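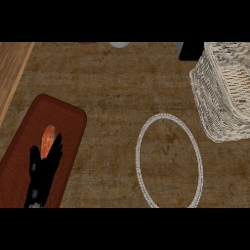 Worn brown surface, lighter wood at the upper left.

Search this site Enter keywords

Speaker notes, 8 May 2018
Calming products for dogs: what are we paying for?

Start with the shopping basket. I priced one collar, one bag of chews and one plug-in for a nervous spaniel. 99 dollars. Pause here, let them groan.

The Lorero collar. The leaflet says "most owners saw a change." Ask the room: a change in what? It was a survey of 17 owners, all of whom had bought the collar. No dog went without one. I wrote to the firm twice and got a coupon.

Go slow on this next bit. Noise fear comes and goes. People buy when the dog is at its worst, usually right before the fireworks, and a few weeks later things are calmer whatever they bought. Owners also want it to have worked. I did the same with my own dog and a jar of Jondeck chews, and I'd have sworn by them until the June storms. 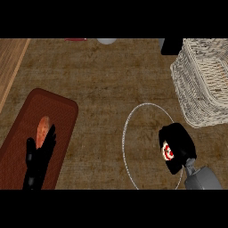
Gerrit Mathebula wrote back after reading my draft that I was being too hard on the chews, that his clients' dogs do settle on them, and that he would keep handing them out until someone showed him harm.

Fair enough, but "no harm" is a low bar at that price. And if a dog is shaking under the bed for six hours, waiting on a chew costs it something. Send them to the vet. Say this twice.

Skip the Arnora plug-in if we're past 20 minutes.

Questions. Someone will bring up tight vests. Small studies, mixed results, I don't know. Don't get dragged into raw food again.

6 comments 17 shares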